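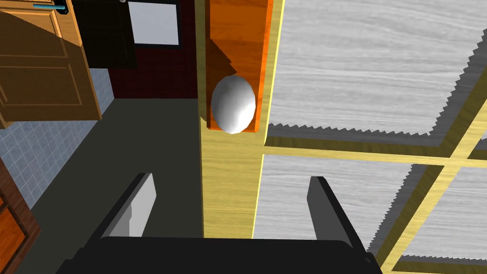

Vavley Interview Coach review: three weeks of talking to my laptop

I've been at the same company for nine years, which means I hadn't sat through a job interview in nine years either. When my department started "restructuring" back in August, I figured I'd better find out if I could still do it. So I signed up for Vavley, the practice tool my cousin kept going on about, and paid for the three-month plan.

Setup was quick. You paste in your résumé, paste in the job posting, pick how tough you want the interviewer to be (I went with "friendly" the first time, no shame) and off you go. A voice asks you a question, you answer out loud with your webcam on, and at the end you get a page of notes plus a recording you can watch if you're feeling brave.

I was not feeling brave. I watched it anyway, and wow – I say "sort of" a lot! I also look at the ceiling whenever somebody asks about money. Two years of friends doing mock interviews with me over coffee wouldn't have gotten that out of them, they're too nice.

The follow-up questions are the best part. I gave a pretty lazy answer about handling a difficult client and it came right back with "What did the client say when you told them?" That threw me, and it's exactly what the hiring manager at Leltow asked me later on. I had a real answer ready by then. I got to the second round there and lost out to someone internal, so make of that what you will.

Now the grumbles. The question bank is supposed to have 649 questions in it, and maybe it does, but I kept running into the same few. I got "Tell me about a time you failed" in seven sessions. I do not have that many failures I'm willing to discuss! You can mark a question as done, but it only stays gone until you log out.

The scoring is odd too. I gave the same answer twice, practically word for word, and the second one scored a lot lower for "energy." It was after dinner, so fine, maybe. I stopped looking at the scores after that and just read the written notes, and I'd suggest you do the same.

And it's no help at all with the questions you should ask them. There's one short page on it and it's all stuff like "What does success look like in this role?" I found a much better list in the back of the free Stulton job seekers' guide – print that and keep it next to you.

I also tried Bassi before this, and it's cheaper, but you type your answers instead of saying them. Great if you want to tidy up your wording. Not so great if your problem is your mouth, like mine.

Would I pay again? For one month, yes, right before a round of interviews. Three months was too long and I'd pretty much quit using it by the end of week three. Oh, and turn off auto-renew the day you sign up, it's under Profile and not under Billing, and it took me forever to find.

Four stars from me.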